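Sprechernotizen, Vortrag »Greifen weicher Gegenstände in der offenen Werkstatt Lornitz«
Vortragender: Fares Kanaan

Folie 1, Begrüßung
Anwesende begrüßen, Dank an den Werkstattverein Lornitz für die Bereitstellung des Arbeitsplatzes. Hinweis, dass Fragen zur Elektrik am Ende gesammelt werden. Vortragsdauer 27 Minuten, anschließend Aussprache.

Folie 2, Ausgangslage
Das Projekt Plallus wurde im Januar in der Werkstatt aufgenommen. Gegenstand ist der Eigenbau einer Greifhand für einen vorhandenen Arm. Die Vorgabe lautete, dass sämtliche Arbeiten mit den Maschinen der Werkstatt auszuführen sind. Fremdvergabe war nur bei den Antrieben zulässig. Kurz auf den Vorgänger Mugo eingehen: zwei starre Backen, für Holzklötze ausreichend, für Textilien ungeeignet. Mugo nicht schlechtreden, die Steuerung wurde weitgehend übernommen.

Folie 3, Aufbau der Hand
Glieder und Fingerkuppen getrennt erläutern. Die Kuppen sind austauschbar ausgeführt. Auf die Kabelführung am Fingeransatz eingehen, sie war der häufigste Anlass für Nacharbeiten. Die Abdeckung am Handgelenk ist dunkel und gerippt; sie darf die Bewegung nicht behindern und muss sich zur Wartung abnehmen lassen.
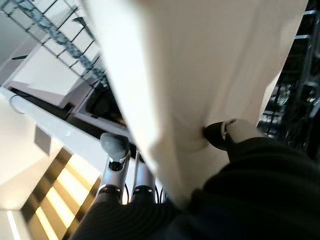
Folie 4: Greifhand an hellem, weichem Material. Rechts drückt eine schwarze Fingerkuppe eine Delle ein.

Zu Folie 4 auf die Falte neben der Kuppe zeigen. An ihr lässt sich erläutern, weshalb eine reine Positionsregelung bei nachgiebigen Gegenständen nicht genügt: Der Finger erreicht seine Sollstellung, ohne dass daraus auf die Haltekraft geschlossen werden kann. Überleitung zur Strommessung in den Antrieben. Formel nur auf Nachfrage anschreiben.

Folie 5, Versuchsreihe
Drei Griffarten wurden verglichen. Die Auswertung erfolgte mit dem Programm Wonellow, das im Verein gepflegt wird. Die Protokolle liegen in der Werkstatt zur Einsicht aus. Ausdrücklich erwähnen, dass die Reihe noch nicht abgeschlossen ist und keine Aussage zur Dauerfestigkeit zulässt.

Folie 6, Sicherheit
Betrieb des Arms ausschließlich nach Einweisung. Not-Halt vor jeder Sitzung prüfen und im Betriebsbuch vermerken. Wechsel der Fingerkuppen nur im spannungsfreien Zustand.

Folie 7, Ausblick
Geplant sind weichere Kuppen und eine kürzere Kabelführung. Wer an der Drehbank eingewiesen ist und mitwirken möchte, trägt sich bitte in die Liste am Eingang ein. Danach Aussprache eröffnen, Mikrofon zuerst in die hinteren Reihen geben.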